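Kategorie: Meinung | Schlagworte: Parlament, Regierung, Parteien

Die Befragung, die keine ist

Februar 2020

Wieder eine Regierungsbefragung gesehen. Ganz, von vorne bis hinten, mit kaltem Kaffee. Und wieder dasselbe Gefühl danach: Da hat jemand eine Stunde geredet, und ich weiß weniger als vorher.

Zur Erinnerung, wie das gedacht ist. Abgeordnete fragen, Minister antworten. Der eine hat die Macht, der andere das Recht, sie zu kontrollieren. So steht es in jedem Schulbuch. Was man sieht: Die eigene Fraktion fragt, ob der Minister schildern könne, wie gut das neue Programm anläuft. Er kann. Er hat sogar einen Zettel dabei. Dann die Opposition, empört, drei Fragen in einer, und der Minister sucht sich die leichteste aus. Nächster bitte.

Wozu das Ganze?

Ich habe in den neunziger Jahren zwei Jahre in London gewohnt, zur Untermiete bei Emrys Gwilliam, einem pensionierten Lehrer aus Wales. Der hat die Fragestunde des Premierministers im Radio gehört wie andere Leute Fußball. Laut, mit Zwischenrufen. Ich fand das damals albern, dieses Gejohle, die Papiere, die geschwenkt werden. Finde es heute noch halb albern. Aber eins muss man denen lassen: Der Regierungschef muss da rein, und zwar jede Sitzungswoche. Er weiß bei den meisten Fragen nicht, was kommt. Und wenn er ausweicht, merkt es das ganze Haus, und das Haus ist nicht höflich.

Bei uns merkt es keiner, weil keiner zuhört. Halbleere Reihen. Einer tippt, zwei unterhalten sich.

Natürlich kommt jetzt der Einwand mit dem Theater. Westminster sei Show, bei uns werde in den Ausschüssen gearbeitet. Stimmt schon, die Ausschüsse. Nur tagen die meistens hinter verschlossener Tür, und was dort geklärt wird, erfährt der Bürger hinterher aus einem Bericht, den er nicht liest. Ich auch nicht, gebe ich zu. Den letzten habe ich mir im Dezember ausgedruckt, 138 Seiten, bis Seite 20 gekommen. 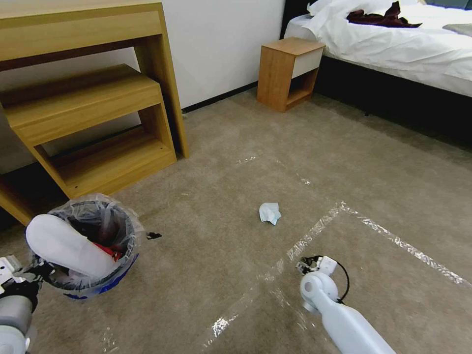 Dazu die schriftlichen Anfragen. Auch so ein Fall. Gutes Instrument, auf dem Papier. In der Praxis fragt man nach einer Zahl und bekommt den Satz, dazu lägen der Regierung keine Erkenntnisse vor. Oder die Antwort kommt am letzten Tag der Frist, abends. Oder sie ist eingestuft und liegt irgendwo in einem Raum, wo man sie lesen, aber nichts mitnehmen darf. Wer so antwortet, hat vor dem Parlament keine Angst. Sollte er aber, ein bisschen wenigstens.

Was man ändern könnte, kostet fast nichts. Die Themen nicht vorher absprechen. Nachfragen zulassen, und zwar von dem, der gefragt hat, so lange bis eine Antwort da ist. Dem Präsidium das Recht geben, zu sagen: Das war keine Antwort, Herr Minister, bitte noch einmal. Und den Regierungsfraktionen die Lobfragen schlicht verbieten, oder ihnen die Redezeit dafür abziehen. Das wäre mir fast noch lieber.

Wird nicht passieren, ich weis. Wer regiert, will keine scharfe Befragung, und wer in der Opposition sitzt, will bald regieren. Man schont sich gegenseitig. Vor der Wahl fordern alle die große Parlamentsreform, danach verschwindet sie in einer Arbeitsgruppe.

Mich ärgert das mehr als die meisten Skandale. Ein Skandal ist irgendwann vorbei, da tritt einer zurück oder eben nicht. Die leere Stunde kommt in der nächsten Sitzungwoche wieder. Und danach wundern sich dieselben Leute in denselben Talkshows, dass draußen das Vertrauen fehlt. Die Talkshow ist übrigens voll besetzt, da haben sie Zeit.

Nächste Befragung schaue ich trotzdem.

Diese Website verwendet Cookies. Wenn Sie weiterlesen, stimmen Sie der Verwendung zu. Mehr erfahren | OK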